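로봇은 어떤 손으로 컵을 잡을까?

어린이 과학 읽기 · 로봇과 기계

컵걸이에 컵을 거는 일은 사람에게 쉽습니다. 손잡이를 잡고, 들어 올리고, 나뭇가지처럼 튀어나온 막대에 끼우면 끝납니다. 그런데 로봇에게 이 일을 시키려면 정해야 할 것이 많습니다. 어떤 손을 달아 줄지, 팔은 몇 개를 쓸지, 카메라는 어디에 둘지, 팔을 움직이는 명령은 누가 내릴지를 하나씩 골라야 합니다. 이 글에서는 스켈테티(Skeltetti)라는 연구실에서 로봇 손을 비교한 이야기를 따라가 보겠습니다.

로봇 손을 부르는 말

로봇 팔 끝에 달려서 물건을 잡는 장치를 '그리퍼'라고 합니다. 영어로 '꽉 잡다'라는 뜻의 낱말에서 나온 이름입니다. 그리퍼는 모양이 여러 가지입니다.

평행 그리퍼: 손가락 두 개가 나란히 마주 보고 있습니다. 두 손가락 사이가 좁아지면 물건이 잡히고, 넓어지면 놓입니다. 집게와 비슷하지만 집게는 끝이 비스듬하게 만나고, 평행 그리퍼는 손가락이 서로 나란한 채로 움직입니다.

흡착 그리퍼: 고무 컵을 물건에 대고 공기를 빨아들여 붙입니다. 유리판이나 종이 상자처럼 면이 평평한 물건에 잘 맞습니다. 운동화 끈이나 구멍이 많은 천은 공기가 새어서 붙이기 어렵습니다.

여러 손가락 그리퍼: 사람 손처럼 손가락이 셋 이상이고 마디가 굽습니다. 할 수 있는 동작이 많은 대신 모터도 많이 들어가고, 고장 났을 때 고칠 곳도 많습니다.

부드러운 그리퍼: 실리콘처럼 말랑한 재료로 만듭니다. 안에 공기를 넣으면 손가락이 구부러집니다. 딸기나 달걀처럼 눌리면 상하는 것을 옮길 때 씁니다.

스켈테티에서는 이 가운데 평행 그리퍼를 골랐습니다. 컵의 손잡이는 얇아서 두 손가락 사이에 들어가기 좋고, 손가락 사이의 거리만 조절하면 되니 명령도 간단합니다. 대신 손가락 모양은 두 가지를 만들어 비교했습니다. 하나는 끝까지 평평한 손가락이고, 다른 하나는 안쪽에 얇은 고무를 붙인 손가락입니다. 연구실에서는 앞의 것을 클룰덴(Clullden), 뒤의 것을 보투사노(Botusano)라고 불렀습니다.

무엇을 비교했을까

비교할 때는 한 번에 한 가지만 바꾸어야 합니다. 손가락도 바꾸고 컵도 바꾸면, 결과가 달라졌을 때 무엇 때문인지 알 수 없습니다. 그래서 같은 컵, 같은 컵걸이, 같은 책상을 쓰고 손가락만 바꾸었습니다. 컵걸이의 자리도 책상에 표시해 두고 매번 그 자리로 돌려놓았습니다.

시험은 손가락마다 32번씩 했습니다. 한 번만 해 보고 성공했다고 해서 좋은 손가락이라고 할 수는 없습니다. 동전을 한 번 던져 앞면이 나왔다고 늘 앞면만 나오는 동전은 아닌 것과 같습니다.

책상에는 컵과 컵걸이만 두지 않고 다른 물건도 함께 놓았습니다. 우리 집 책상에도 컵만 있는 경우는 드뭅니다. 로봇은 카메라에 들어온 여러 물건 중에서 컵이 어느 것인지 찾아야 하고, 팔을 뻗을 때 다른 물건을 건드리지 않아야 합니다.

컵걸이는 특히 까다로운 물건입니다. 막대마다 높이와 방향이 다릅니다. 막대의 방향이 바뀌면 컵을 가져가는 방향도 바뀌어야 하고, 손잡이 구멍이 막대 끝과 맞지 않으면 컵이 막대에 부딪힙니다.
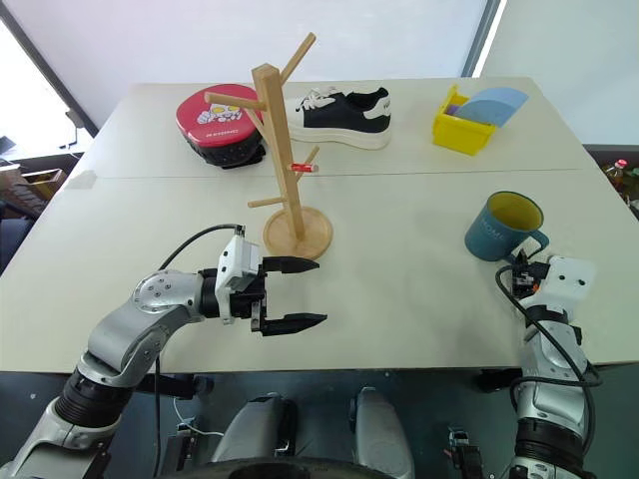
컵걸이가 흔들리면 어떻게 하느냐고 물은 독자가 있었습니다. 이름을 하늘이라고만 적은 이 독자는, 집에서 컵을 세게 걸다가 컵걸이가 통째로 넘어진 적이 있다면서 로봇은 얼마나 세게 미는지 스스로 아느냐고도 물었습니다.

로봇도 힘을 잴 수 있습니다. 팔의 관절에 힘을 재는 장치를 넣거나, 모터에 흐르는 전기의 양을 살피면 됩니다. 무언가에 막히면 모터가 더 애를 쓰고, 전기도 더 많이 흐릅니다. 이때 멈추도록 정해 두면 컵걸이를 계속 밀지 않습니다. 팔이 둘인 로봇이라면 한쪽 손으로 컵걸이를 붙잡고 다른 손으로 컵을 거는 방법도 있습니다. 이 방법을 쓰려면 두 팔이 서로 부딪히지 않게 길을 미리 계산해야 합니다.

카메라는 어디에 달까

그리퍼만큼 중요한 것이 카메라입니다. 카메라를 로봇의 머리 쪽에 두면 책상 전체를 볼 수 있습니다. 컵이 어디 있는지, 컵걸이의 막대가 어디로 뻗었는지 한눈에 들어옵니다. 하지만 팔이 컵 앞으로 오면 팔에 가려서 컵이 보이지 않을 때가 있습니다.

카메라를 손목에 달면 반대가 됩니다. 손가락 바로 앞의 손잡이는 크게 보이지만 멀리 있는 것은 잘 보이지 않고, 팔이 움직일 때마다 화면도 같이 움직입니다. 두 자리에 모두 카메라를 두는 로봇도 많습니다. 머리 쪽 카메라로 컵을 찾고, 가까이 간 다음에는 손목 카메라로 손잡이를 맞춥니다.

카메라가 많다고 늘 좋은 것은 아닙니다. 컴퓨터가 살펴야 할 사진이 많아져서 움직임이 느려질 수 있습니다.

누가 팔을 움직일까

로봇 팔에는 관절이 있습니다. 사람의 어깨, 팔꿈치, 손목처럼 구부러지거나 돌아가는 곳입니다. 관절 6개가 있는 팔이라면 컵을 조금 옮길 때에도 관절 6개의 각도를 모두 정해 주어야 합니다. 이 일을 맡은 장치를 '제어기'라고 합니다. 스켈테티의 제어기 프로그램 이름은 리날디(Rinaldi)입니다.

명령을 내리는 방법은 2가지로 나누어 볼 수 있습니다. 첫째는 사람이 조종하는 방법입니다. 사람이 조종 장치를 움직이면 로봇 팔이 따라 움직입니다. 둘째는 프로그램이 스스로 정하는 방법입니다. 사람이 조종한 기록을 많이 모아 두면, 프로그램이 그 기록을 보고 비슷하게 움직이는 법을 배웁니다.

처음 손가락을 비교할 때는 사람이 조종하는 방법을 썼습니다. 조종하는 사람이 바뀌면 결과도 달라질 수 있어서 한 사람이 끝까지 맡았습니다. 한 손가락의 시험을 모두 마치는 데 약 22분이 걸렸습니다. 컵을 제자리에 돌려놓는 시간도 여기에 들어갑니다.

결과는 이랬습니다

평평한 손가락 클룰덴은 손잡이에 쉽게 들어갔습니다. 두께가 얇아서 손잡이 안쪽 좁은 틈에도 잘 들어갑니다. 그런데 컵을 들어 올리면 컵이 손가락 사이에서 조금씩 돌아갔습니다. 컵은 몸통 쪽이 무거워서 손잡이만 잡으면 몸통이 아래로 처집니다. 컵이 돌아가면 손잡이 구멍의 방향도 틀어지고, 막대에 끼우기 어려워집니다.

고무를 붙인 보투사노는 컵이 덜 돌아갔습니다. 고무와 컵 사이의 마찰이 크기 때문입니다. 마찰은 두 물건이 맞닿아 미끄러지려고 할 때 그것을 막는 힘입니다. 다만 고무 때문에 손가락이 두꺼워져서 손잡이에 넣을 때 더 천천히 움직여야 했습니다. 컵을 막대에 건 다음 손가락을 뺄 때 고무가 손잡이에 끌리는 일도 있었습니다.

연구실에서는 고무를 더 얇게 자른 손가락을 새로 만들어 8월에 다시 시험하기로 했습니다. 이번에는 손잡이가 큰 컵과 작은 컵도 나누어서 해 볼 계획입니다.

집에서 해 보기

나무 집게와 빈 플라스틱 컵을 준비합니다. 손잡이가 있는 가벼운 컵이 좋고, 깨지는 컵은 쓰지 않습니다. 집게로 손잡이를 잡고 컵을 천천히 들어 봅니다. 그다음 집게 안쪽에 고무 밴드를 감고 똑같이 해 봅니다.

컵이 얼마나 돌아가는지 두 경우를 비교해 공책에 적습니다. 집게를 잡는 손, 잡는 위치, 들어 올리는 높이는 바꾸지 않습니다. 시간이 남으면 한쪽 눈을 감고도 해 보세요. 손잡이까지의 거리를 맞추기가 두 눈으로 볼 때와 어떻게 다른지도 같이 적어 둡니다.

낱말 풀이

그리퍼: 로봇 팔 끝에서 물건을 잡는 장치
관절: 팔이 구부러지거나 돌아가는 부분
제어기: 로봇이 어떻게 움직일지 명령을 내리는 장치
마찰: 맞닿은 두 물건이 미끄러지는 것을 막는 힘

올린 날: 2024년 1월 18일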